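The port that reads well in translation

Regular readers will know my weakness for national slogans. The latest comes from Stindar, whose trade ministry has spent the better part of a year and a good deal of other people's money deciding that the country is "Open, Naturally". I rang a man at the ministry to ask what the comma was doing. He said it had tested well.

The slogan was launched in April, in the same fortnight that the finance minister raised the fee for a foreign business licence, capped how much profit could be sent home and accused importers of plotting against the currency. He may have a point about the currency. It has had a miserable run, and importers do tend to want dollars, that being how one imports things.
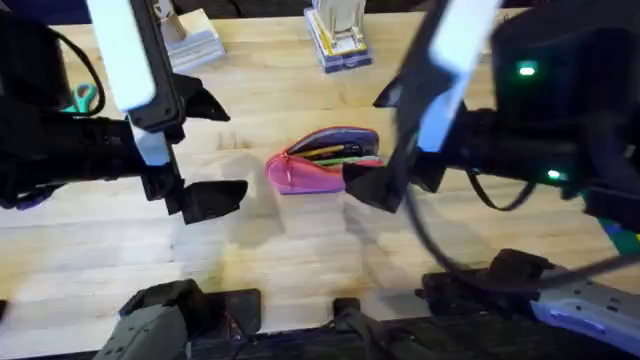 What investors really care about is Hullwood, the deep-water port that was meant to be finished 3 years ago. The breakwater is done and so is the customs hall, a handsome building with a fountain. The cranes are on order. The railway that would carry goods inland stops short of the gate by a distance the ministry describes as modest and the lorry drivers describe in other terms.

Ayman Erraji, who wrote the only readable paper on the port's debts, puts the overrun at 111 million dollars. The ministry disputes this and has promised its own figure, which I look forward to. Erraji's view is that the port itself is sound enough and would pay its way under almost any management that published accounts. His complaint is with Prirulex, the holding company through which the money travels, and whose board has met twice since it was set up. One of those meetings was to approve the logo.

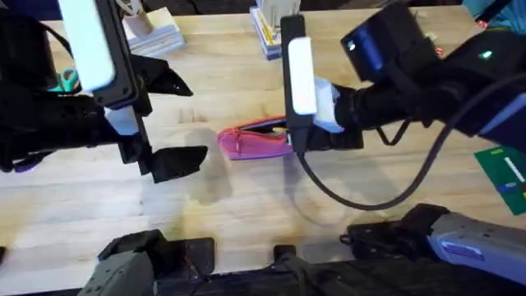
Emerging Markets Desk
Weekly notes, 12/17/23

Compare the neighbours. Cui has no slogan that I can find, a harbour you could miss in light fog, and a tax code of roughly 2 dozen pages. It also has a queue of shipping firms. Its president is a dull speaker who rarely travels and has never, to my knowledge, blamed a cabal of anybody for anything. Bond buyers adore him.

Stindar goes back to the market in the new year to roll over its short debt, and the roadshow team will have the new brochures with them. I've seen a proof. The fountain is on the cover. Page four has a chart of growth without a scale on the side, and the railway appears on the map as a solid line all the way to the quay.

I'd still look at the longer bonds if the price drops far enough. The tax take is improving and the central bank has kept its head while being shouted at. But I would want to see the Prirulex accounts first, and I've been asking for those since before the comma.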